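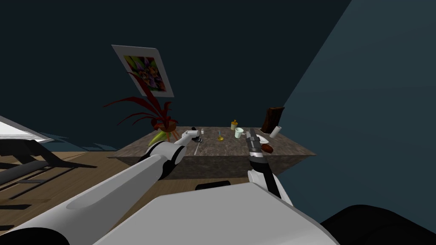 The Dranport Hotel is a seaside hotel in the harbor town of Dranport, on the north side of the bay. It opened in 1852 as a coaching inn and has taken paying guests in every decade since, apart from a period when the building was used as offices by the port authority. The hotel is best known locally for its breakfast room, where guests are served across a long counter instead of at a buffet table. The present fittings date from the last renovation, which replaced painted timber and patterned wallpaper with a plainer style: a marble-topped counter, walls in very dark navy and a lighter slate-teal, and light brown wood-grain planking on the floor. The same colors were later used in the lobby and on the hotel's printed menus.

History

The original inn stood at the end of the Wurkden road and served travelers waiting for the ferry. It had 13 bedrooms, a stable yard and a single public room. A second wing was added on the harbor side after the ferry company began running two crossings a day, and the stable yard was roofed over to make a dining hall.

The port authority leased the building when its own premises were damaged by flooding. Most of the bedrooms were turned into offices, and the dining hall was divided by partition walls. When the lease ended, the property stood empty for two winters before it was bought by Politis, a family company that already ran a guesthouse in Wurkden. The company removed the partitions, put in private bathrooms and reopened the hotel under its old name.

A later owner, Utex, sold the stable range separately, and it is now private apartments. The hotel kept the right of way through the yard, which is still used for deliveries and for guests arriving with bicycles.

Building

The main block has three stories and faces the water. Its front is of local gray stone, with a slate roof and a small iron balcony over the entrance. The harbor wing is lower and was built in brick, later covered in render. Because the two parts stand at different levels, guests going from the lobby to the rooms in the harbor wing pass down a short flight of steps. A lift was added at the rear, but it serves the main block only.

There are 48 rooms. Those at the front have views of the harbor entrance and the lighthouse, and those at the back look over the former stable yard. Rooms on the top floor have sloping ceilings. The hotel has no swimming pool. Guests can use the one at the sports center on Ferry Street at a reduced rate.

Dining

Breakfast is open to non-residents on weekdays and is cooked to order. Dinner is served from April to October, with a short menu built on fish landed at Dranport. In the winter months the kitchen offers soup, cold plates and a daily hot dish in the bar.

The dining hall seats nearly 200 and is the largest function room in the town. It is used for weddings, the annual sailing club dinner and meetings of the harbor users' group.
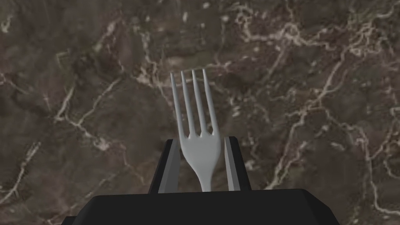 Thoa Mạc, in a letter to the local paper, wrote that the move to breakfast at the counter had made mornings slower but the food much better, and asked that dinner be kept going through the winter. The hotel replied that it would try a winter dinner menu on weekends if bookings allowed. Arsen Hrytsenko took the opposite view in the following issue, saying that guests with an early ferry to catch needed a buffet and that the old one had worked well enough.

Access

The hotel is a ten-minute walk from the ferry terminal. Buses from Wurkden stop outside the post office, one block inland. Parking at the front is limited to loading, and overnight guests are given a permit for the public lot behind the fish market. The ground floor of the main block is step-free from the yard entrance. The harbor wing is not.

See also

Dranport harbor
Dranport lighthouse
Wurkden road

This page was last edited on Dec 12, 2025.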